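# In Praise of the Plain White Table

I love a flat white tabletop with next to nothing on it!
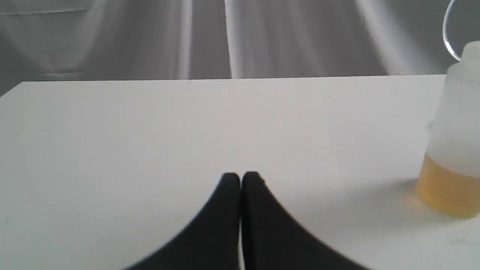

## Give it one good container

A single tall, frosted plastic container is plenty. Light comes through it, whatever stands behind goes soft and milky, and all that white around it suddenly looks like room to work (I get a little giddy over this, I admit).

My friend Tumaini Mosoti thinks a table should show what you've been up to. Hers holds seed packets, two radios and a 400-page manual, and she finds things faster than I do. Fine! But I spent years working around piles like that, and I'd start every project by moving the last one to a chair.

Now I clear down every night, even when I'm tired. White helps, too – every tiny speck shows up, so I wipe more often and the job stays small. People call white tables cold. I think they're cheerful, especially at seven in the morning with coffee on the way and a whole surface waiting for flour, or fabric, or the tax forms.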